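Notes on Clearing a Shared Worktable at Storurville

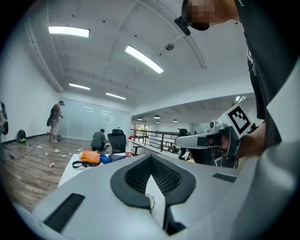

Tincuța Manole

The white table in the upstairs workroom at Storurville has been in continuous use since January, and for most of that time it was never fully cleared. Items were set down at the end of one session and moved aside at the start of the next. I undertook to reorganize it on a Thursday, beginning at 8:30 in the morning, and I am recording the procedure here for those who share the room and for readers who have written to me about similar tables of their own.

The work started with an inventory. Yu-ting Fung read the items out and I entered them in the ledger. We arrived at 339 separate pieces, a figure that includes pencils and binder clips but excludes loose screws, which were poured into a jar and weighed. The jar came to 603 grams. Neither of us was prepared to count its contents.

Items were then assigned to one of four groups: daily use, weekly use, storage, and return to owner. The last group proved larger than expected. It contained two tape measures belonging to Anas Farah, a lamp cord, and a box of Saliba drawer labels that had been reported missing in the spring and replaced at our own expense.

The surface was wiped with warm water and a small amount of dish soap. A ring left by a paint can did not respond to this treatment. Baking soda paste reduced it considerably, although the outline remains faintly visible in morning light. I do not recommend scouring pads on a white finish of this type.

For small parts we adopted shallow Tirach trays, placed along the wall side of the table. Deep bins had been tried before and were unsatisfactory - the contents at the bottom were forgotten and purchased again. Each tray now carries a label on the short side, which can be read while seated. Ziad Haddad has objected to the order of the trays, and his objection is under consideration.

The following arrangements now apply. Tools in daily use stay within reach of the chair. Anything left on the table overnight should bear a name and a date. Cups belong on the windowsill. Two people may work at the table at once, provided that they agree on the use of the outlet beforehand.

One matter is outstanding. The long ruler does not fit in any tray, drawer, or cabinet in the room, and it is presently leaning behind the door. Mohammed-Awal Kwofie has offered to put up a pair of hooks for it next week. Until then, please open the door slowly.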